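Notebook, 1/19/18 — balance controller vs. reach planner, bedroom setup

Picking up the step platform work again. Planner branch is Vestum, controller is still the old Grolamen build with my patches on top.

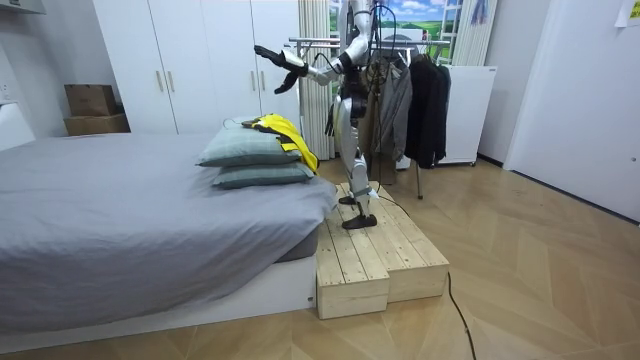

Chan asked whether I was sure the whole thing wasn't a perception problem, and said the last three "controller bugs" I reported had turned out to be bad transforms. Fair enough! So I spent the first part of the session ruling that out before touching a single gain, and I'm writing down how, so I don't have to do it again next month.

What I did: took the bed surface height from the depth estimate, took it again by touching down with the fingertips and reading the arm kinematics, and compared. They agree to within 4 mm near the corner and drift a bit farther in toward the middle of the bed. I can live with that. The gray bedspread gives a pretty clean plane fit. The yellow garment on the pillows is the target for now, and segmentation picks it up every time (yellow on sage green, I'd be embarrassed if it didn't).

So, back to the controller. The problem is easy to describe. The planner solves for the arm and treats the pelvis as fixed. The balance controller sees the arm go out over the bed, shifts the pelvis back to keep the center of mass over the feet, and now the hand is short of where the planner thought it would be. Planner replans and asks for more reach, pelvis moves back some more. You get this slow creeping argument between the two processes until one of them hits a limit — usually the elbow. On flat floor with a wide stance I never saw it, the shift was small enough to hide in the tolerance. Up on the platform the feet are close together and slightly staggered, and the controller has a lot less room to play with.

Things I tried, in order:

Lower replan rate. Dropped it to 2 Hz. Creep gets slower and is otherwise the same creep. Put it back.

Deadband on the pelvis error before a replan is allowed. Better, but the hand ends up parked a bit short and just stays there looking pleased with itself. No good for grasping cloth.

Feeding the predicted pelvis shift into the planner as an offset. This is the one. The controller already computes the quasi-static pelvis position for a given arm pose, it just never told anyone. I exposed that as a service call, and the planner now queries it for each candidate end pose and corrects before it commits. I went through the log afterward and there were 2,698 calls in one session, which is silly. Most are near duplicates, so a small cache should take care of it.

With the offset on, the reach settles in one plan most of the time. The worst case took 3, with the arm way out to the side and the palm down. Haven't looked at palm-sideways poses at all.

Also found, while I was in there: the support polygon is still built from the foot outlines alone, and knows nothing about the platform edges. Fine as long as both feet are fully on the top surface. If we ever let it take a step up there we need the edge in the model first. I put a hard lock on stepping in the config (allow_step: false) — please don't flip it without reading this.

The tether pull isn't modeled either. I noticed a small constant bias in the ankle torques and I'm inclined to blame the cables, but I haven't checked. Could be a stale zero, I last did the ankle calibration back in November.

To do:
cache for the pelvis query, keyed on rounded end pose
re-zero ankles, then look at the bias again
palm-sideways reaches
merge Vestum into Brulside once the cache is in, not before
ask about getting the platform edges as a mesh so I can stop measuring boards by hand

Logs are in the usual folder, under reach_offset. The first two are from before I fixed the sign on the lateral term, so ignore those.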